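Comunidad > Automatización > Normas y buenas prácticas

Reglas para grabar demostraciones con pinzas de mano
Publicado por Cestorano, junio, 17:00

Estamos escribiendo las normas internas para grabar tareas con recipientes de cocina y dos pinzas manuales. Tenemos 300 episodios y cada operador coloca las cosas a su manera. ¿Qué fijáis por escrito antes de empezar?
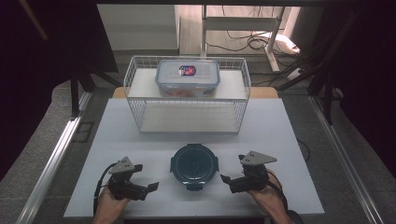 Me interesa sobre todo el punto de partida y cuándo se descarta una toma.

Guerreiro
Nosotros fijamos la posición inicial de los objetos y dejamos un margen de 12 cm. Las dos pinzas empiezan abiertas y a la vista de la cámara de cabeza. Los cables, siempre por fuera de los antebrazos.

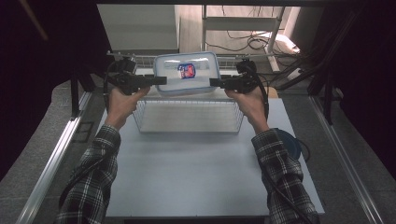
Si el objeto se cae, la toma se guarda con etiqueta de fallo — no se borra. Revisad el montaje cada 11 episodios.

Tedeo
Depende del proyecto. Yo no pondría tantas reglas.

Lilon
Añado la parte del agarre.
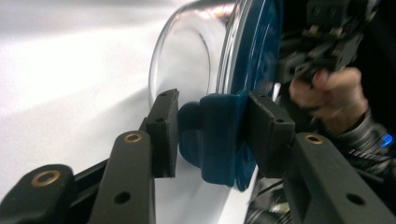 La norma debería decir por dónde se coge cada objeto, con una línea por tipo. En un tarro de vidrio tumbado, con una pestaña de silicona en la tapa, se puede indicar que las dos almohadillas cierren sobre la pestaña. Si se admite otro agarre, se anota aparte — luego cuesta mucho separarlos.

Contacto | © Comunidad de Automatización | Volver arriba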